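Dritwood Rooms Refit: progress report to Vimari
Second report, Wed 23 June
Prepared by Idun Sæther

Where we are

The front room is finished, or as finished as a room gets while people keep wanting to use it. The back room is half done. The hallway remains a hallway. Our last report said all three would be complete by now, and I'd like to thank Vimari for not quoting that sentence back to me on the phone.

Money

Of the 4,000 granted for this stage we have spent 2,358. The largest single item was the floor, at 1,318, which covers sanding, two coats of finish and the repair of the strip along the window where somebody once kept a very thirsty fern. The remainder of the spending went on paint, filler, skirting and desk parts. The smallest invoice was 89, for hire of an edge sander that we were told would take an afternoon. It took an afternoon, a morning and a second afternoon, but the Tirau hire desk kindly charged us for only the one day.

We expect to come in under budget. I've worked in old buildings long enough to keep my voice down when I say so.

The floor

This was the argument of the autumn. The herringbone had been under carpet tile for longer than any of us have been coming here, and the quote to put new carpet over it was cheaper than the quote to rescue it. We rescued it. It came up much lighter than we expected, and the room feels a good deal bigger for it. It also shows every crumb, so the cleaning roster now has names on it as well as good intentions.

Walls and skirting

The walls are white. We looked at eleven other colours first, several of them also white. The skirting is dark, which was my idea, and which hides scuffs from shoes and mops. One length behind the door still needs a second coat. It has needed one for three weeks and seems to be bearing up.

Furniture and fittings

The white desk is in place against the long wall. The old one went to Eide, who asked for it and then asked, on delivery day, whether we could take it back. We could not. The low white cabinet sits under the desk and holds the things that used to live on the windowsill. The white bucket has been adopted as the room's general-purpose container: rubbish during the day, mop water on cleaning nights, and once, for the length of a meeting, the minutes. The next order includes a proper bin with a lid, so that the bucket can go back to being a bucket.
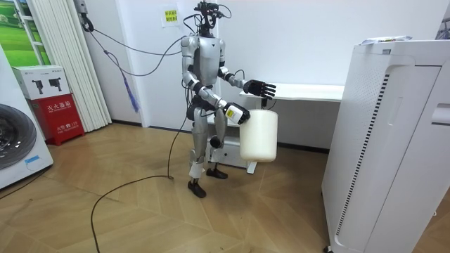 Idun, please put in the report that a second bucket would settle the matter for less than the price of a lid, and that I would like one for clean water and one for everything else, labelled, with the labels left on. The floor finish doesn't like grit and we are dragging grit across it every cleaning night in the same water. Also the mop is on its last legs.
Eide

I have put it in the report. The second bucket has been added to the order. The mop is under review, meaning I went and looked at it, and Eide is right.

What went wrong

The first tin of floor finish was gloss. We had ordered satin. The supplier swapped it without fuss, but we lost nine days, and the painters had by then moved on to another job and had to be coaxed back.

The desk arrived with the fixings for a different desk. These have been returned, and the correct ones came in an envelope so small that it was nearly thrown out with the packaging.

We also found that the back room window doesn't close all the way. It had been painted open at some point. This was not in the original scope and we have not charged it to the grant, but you may notice it if you visit on a windy day.

Still to do

Second coat on the skirting behind the door.
Back room: floor sanded, walls filled, not yet painted.
Hallway: coat hooks, light fitting, and a decision on the noticeboard, on which feelings run high.
Felt pads for all chair legs before anyone drags anything anywhere.
Bin, second bucket, mop.

We would like to move the completion date for the back room to September. The hallway should be done before that, and the painters have agreed to the dates in writing. If Vimari is happy with the change, a one-line email will do. Receipts are attached in the order they were found.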